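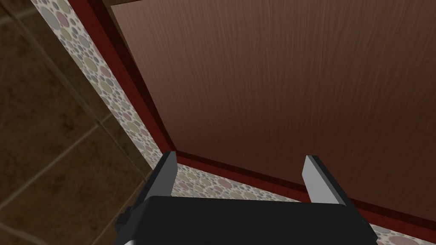
Gripper open at the bottom of a wood panel, simulated set.

Home Projects Demos & Data FAQ Contact

Questions about the Ninlow door set

I get a lot of the same emails about Ninlow, so I finally sat down and wrote out the answers in one go. If yours isn't covered, write to me anyway, I like the mail.

What is Ninlow?

It's my collection of recorded demonstrations of a simulated robot dealing with doors: cabinet doors, room doors, anything with a hinge. I steer the robot by hand, the software logs everything it sees and does, and the recordings become training examples for a policy (the learned part that picks the next move). The simulator is called Clirner and the policy code is Ullitz.

Why doors? Aren't they easy?

Ha! I thought so too. Then you try reaching for a lever with two stiff fingers and no sense of touch, and you get a new respect for your own hands. Doors also swing, so the thing you're working on changes place as you work on it. And when there are two of them side by side, each arm has its own job and they can get in each other's way.

How many demonstrations are there?

Right now, 256 that I kept. They're spread over seven room layouts, and the rooms differ mostly in floors, wall coverings and wood finishes. I record in batches of 40, which is as much as I can do before my wrists complain and my driving gets sloppy.

What gets saved in each one?

Camera views, joint positions, how open each gripper is, and the commands I sent. The views are saved separately and lined up by time step, so you can train on a single view if your computer is on the small side (mine was, for ages). There's also a text line with the instruction, something like "open both cabinet doors."

The wrist views are nice and close, but they lose the big picture fast. Get near a panel and you've got a screen full of wood grain and not much else – good luck telling from that where the other arm is. The body view is what saves you there. 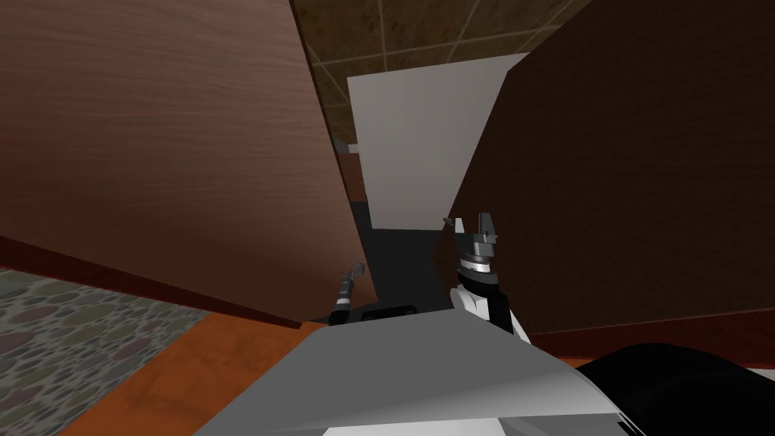 So if you only have room for two views, take the body one and one wrist. I ran it with both wrists and no body view back in November and the policy got lost all the time, especially with a pair of doors.

Do you keep the bad runs?

Some of them. If I bump the door, back off, and then get it on the second try, I keep that, and gladly. A policy that has only ever seen perfect reaches has no idea what to do after a miss. What I throw out is me dithering: long stretches of hovering, or driving an arm the wrong way when I mixed up left and right (it happens more than I'd like to admit).

Can I record my own and send them in?

Please do! Halvorsen is the little recording tool I use, and it's in the same download. Any controller with two sticks works. The steps I follow for a lever handle:

1. Start with the gripper open and well back from the door.
2. Line up below the lever before you move in, so that the fingers go to either side of it.
3. Come in slowly and stop once the lever is between the fingers. Check both sides for a bit of a gap.
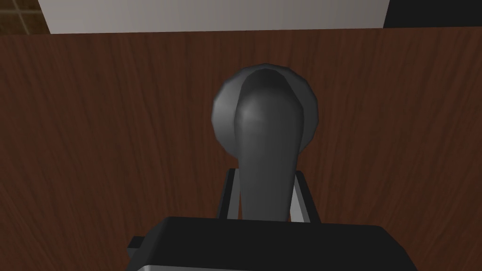 4. Close, and wait a beat so the log has a clear closing moment in it.
5. Turn the lever, then move the door. Try to keep those as two separate motions.
6. Let go, back away, and end the recording yourself. Don't let it time out.

Does it have to look realistic?

I get this one from people who've seen the blocky handles and the busy wallpaper. I did spend a weekend on nicer handles, and my training results were the same, so I went back to the simple ones that load faster. Changing the colors and textures between rooms helped a lot more. Without that, the policy latches onto one floor pattern and falls apart when you swap it.

Will this work on a real robot?

I don't have one, so I can't tell you. If you try it, I'd love to hear how it went – good or bad.

What if a file won't open?

Nearly always it's an old copy of Clirner. Update that first, then try again. If it's still broken, send me the name of the recording and the error message, and I'll take a look.

Page last updated 29/08/2024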